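Week 6 handout: picking a grasp point on cloth

Last time we got the wrist camera talking to the planner, and I promised we'd finally do something floppy. So, shirts! With a rigid box you can fit a pose and be done. Cloth has no pose worth the name, so we'll go for something smaller: find one good corner and pinch it.

The Vekard node does this in three steps. It segments the cloth by color, traces the outline, then scores every outline point for how sharply it turns. Anything above 60 goes on the candidate list. I capped the outline at 2,000 points because the scoring loop gets slow after that (you're welcome to speed it up, and please show me if you do).

Two things trip people up every year. A printed number splits the color mask, so fill holes before tracing – and check that you did it when the print touches the image border, where a hole isn't a hole any more. Also, mask out the fingers. They always sit in the same part of the view, and an unmasked fingertip over cloth makes a lovely fake corner.

For Wednesday, run the node on the Cisow set, which is roughly 1,000 frames, and bring me your three worst failures. Before you look at any scores, mark by hand where you would pinch in the frame below. I'd take the folded point on the right of the red cloth, just up from the gap between the fingers. 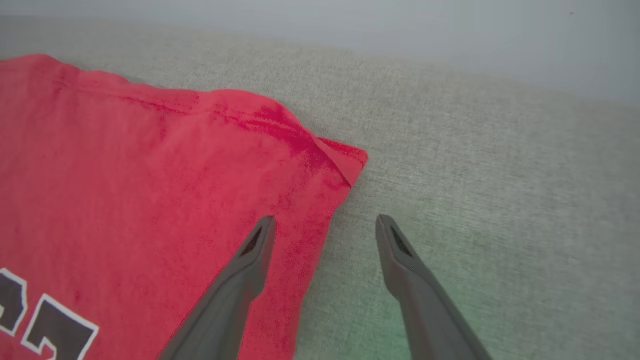
Notes by Riet Verhoeven | Robot Software, November

If your mask leaks onto the gray upholstery, lower the saturation limit a little at a time and rerun.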